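Refitting the upstairs room at Caltcombe, notes as I go. Floor first, furniture second, cables last.

1/ Room is 403 cm on the short side. Old carpet up in January, wood-pattern planks down since. Expansion gap left at the walls and along the railing.

2/ Tables. Two for now. The Hestex one measured 1670 mm with its feet screwed fully in. Norbert Malý wanted it by the window wall and has been overruled.

3/ Cloth on the one by the ribbed panel. Pale blue, faint white flowers. Overhang at the front is more than I'd choose but I am not hemming it.

4/ Power is the weak point. One strip on the floor, a black lead plugged in and a thin white one running off to the left. Plan is 6 m of trunking along the skirting, Cemodmont, order no. 2332.

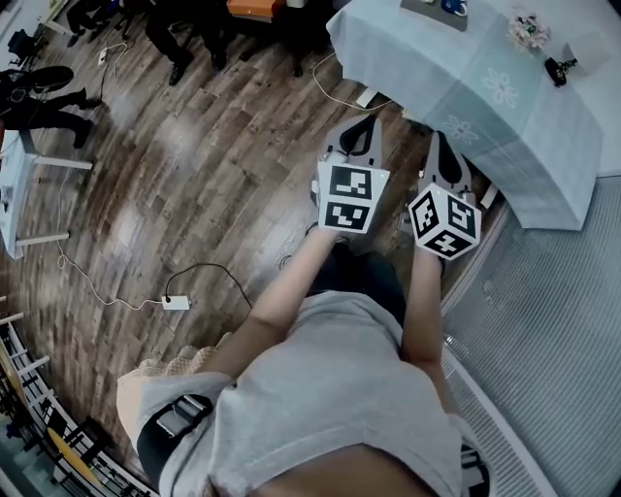 Upstairs, Friday, February 9, 2024. Blue cloth on, pink artificial flowers out, cables still on the floor.

5/ Next: trunking, then felt pads under the chair legs. Kettunen do a screw-on type. Will post fixings and spacing when they're in.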